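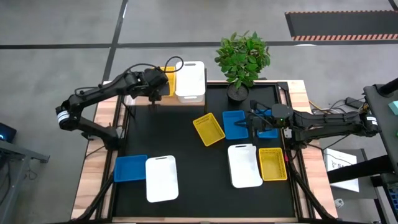
Temps de lecture : 3 min

Compte rendu de la réunion de suivi, projet Tekar
Atelier de préparation, site Utero
Présents : production, méthodes, maintenance, ressources humaines, représentants du personnel. Excusé : service achats.
Ouverture à 14 h.

1. Approbation du compte rendu précédent
Approuvé après une correction : au point 4, lire « poste de tri » et non « poste de retour ».

2. Avancement du poste à deux bras
La table de tri (bacs, paniers, planches) fonctionne en marche surveillée depuis janvier. Sur la dernière période, 2 000 manipulations ont été lancées et 1 964 menées à terme sans intervention. Les autres ont demandé une reprise manuelle, le plus souvent sur les paniers ajourés, quand un doigt de la pince s'engage dans la grille. Les méthodes proposent de modifier l'angle d'approche avant de toucher à la vitesse.
La production rappelle que la cadence n'est pas un objectif à ce stade. Aucun chiffre de cadence ne sera affiché en atelier.

3. Effets sur les postes
Quatorze personnes sont concernées par la rotation. Le tri manuel est maintenu en parallèle. Une fonction de surveillance est créée : mise en place des pièces, acquittement des arrêts, saisie du motif de reprise.
Les représentants du personnel relèvent que la surveillance impose une station debout prolongée et une attention continue, avec peu de gestes. Ils demandent une limite de durée par vacation et un siège assis-debout. Accord sur le siège. La durée sera fixée après essai sur trois équipes.
Question posée sur la classification : la saisie des motifs relève-t-elle de la grille actuelle ? Réponse des ressources humaines attendue par écrit.
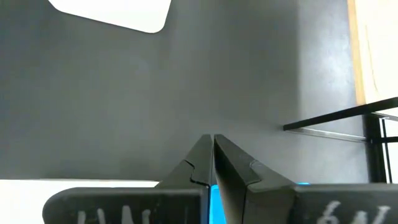
4. Maintenance
Le contrôle visuel des doigts de pince passe en début de chaque équipe. Les jeux de rechange sont commandés chez Terkano, délai non confirmé. La maintenance demande que le repérage manuscrit au marqueur soit remplacé par des étiquettes gravées, avec report des numéros dans le registre. Accepté.
Cheminement des câbles le long de la table : à reprendre avant la prochaine visite de sécurité.

5. Formation
Le module assuré par le cabinet Abbasi est jugé trop théorique par les deux premiers groupes. La partie reprise après arrêt sera faite au poste, bras consignés, puis en marche lente.

6. Actions
Méthodes : nouvel angle d'approche sur paniers.
RH : note sur la classification.
Maintenance : étiquettes, câbles, relance Terkano.
Production : planning d'essai des vacations.

Divers : la demande de vestiaire supplémentaire est renvoyée à la réunion de site.
Séance levée à 15 h 20.

Ce site utilise des cookies de mesure d'audience. Accepter | Refuser | Paramétrer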